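Drutcombe Hall - Monthly Walk-Through, September
Building: main hall, kitchen, back hallway, two meeting rooms
Started 7:15 a.m., before the first booking

EXITS AND HALLWAYS
Front doors open fully from inside: OK
Back hallway clear, full width: NO. Three stacks of chairs by the fire door. Moved them to the store. Same comment as last month.
Exit signs lit: OK, but the one over the kitchen door flickers. New tube on order from Sarmiento.
Floor free of trip hazards: OK in the meeting rooms. Carpet strip lifting at the main hall entrance. Taped for now - needs screws.

FIRE EQUIPMENT
Extinguishers in place, pins and seals intact: OK
Gauges in the green: OK except kitchen unit, which reads low. Tagged and swapped with the spare.
Alarm panel showing normal: OK
Emergency lights, test button held: one out by the restrooms.

The emergency light has a Plosetti battery pack and we no longer stock them. If the supplier can't send one by the end of the month, replace the whole fitting. Leave the work order open until it passes a test.

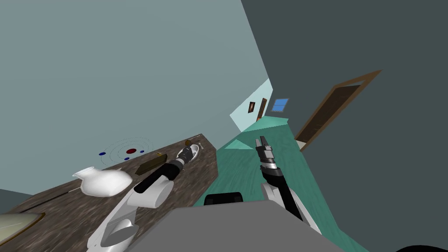
Tables and chairs were checked after the exits. Look under each table for loose bolts and push down on the corners. Two folding tables have bent leg locks and are now in the store with red tape on them. Do not put them back out.

KITCHEN
Hot water at the sink: 120 limit on the dial, OK
Outlets near water trip when tested: OK
Hood filter clean: NO. Greasy. Taltton cleaners to do it on the next visit.
First aid box stocked: short on small bandages and burn gel.

METERS
Water meter reading: 1,937
Boiler room door locked: OK

Carry over to next month: carpet strip, emergency light, hood filter, exit sign tube.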